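Fellmont Shared Workshop forum > Builds > Arm on the white bench: shiny lids are ruining my life

wbastos
Right, an update, as two of you asked and one of you sounded as if you meant it. The arm will now go to a jar with a red lid and pick it up most of the time. Put a silver lid anywhere on the bench and it loses interest in doing anything sensible. Yesterday it closed very carefully on a spot of air to the left of a canister, lifted the air, and put the air in the basket. The log says success.

Settings as they stand: fixed exposure, wrist camera only, grip force at 441 on whatever scale the Tabrizi board uses. The manual calls it "units".

ridley_end
It's the lights. Those tubes over the bench would make a potato look like chrome. Turn them off, use one lamp from the side, job done.

wbastos
Tried it in September. Then it couldn't find the basket.

Yesenia Ledesma
Disagree with ridley_end, and not only out of habit. A silver lid shows you the room. Change the lamp and you get a different wrong answer. I'd train it on the sides of the canisters and ignore the tops altogether. You've got a camera that moves, so move it lower before you decide.

ridley_end
Lower, so the fingers are in the way of everything. Lovely.

Yesenia Ledesma
The fingers are in the way of everything now.

mistton_mick
Could you not put a sticker on the lid

wbastos
I could put a sticker on the lid, Mick. I could also pick it up with my hand.

mistton_mick
I'm only saying it would work

ridley_end
He's right, though. A bit of matt tape and you're home in time for tea. Wagner wants it to be difficult.

wbastos
I want it to work on shopping. Shopping doesn't come with tape on. I've got 77 saved grabs with silver lids in them and it got 3 right, so before anybody says "more data", yes, I know. Yesenia, how many would you want for the sides-only idea?

Yesenia Ledesma
1,000 would be nice. Start with a couple of hundred and vary the height. And do check the success flag. If it's only looking at whether the fingers closed, your 3 may be flattering.

wbastos
It is only looking at whether the fingers closed. I'd rather hoped that wouldn't come up. I'll add a check on finger gap tonight and run the lot again with the tubes on, then with the lamp, so ridley_end can have his say with numbers attached. The tape stays in Mick's drawer for now.

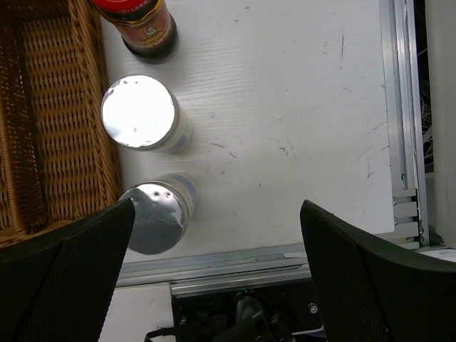
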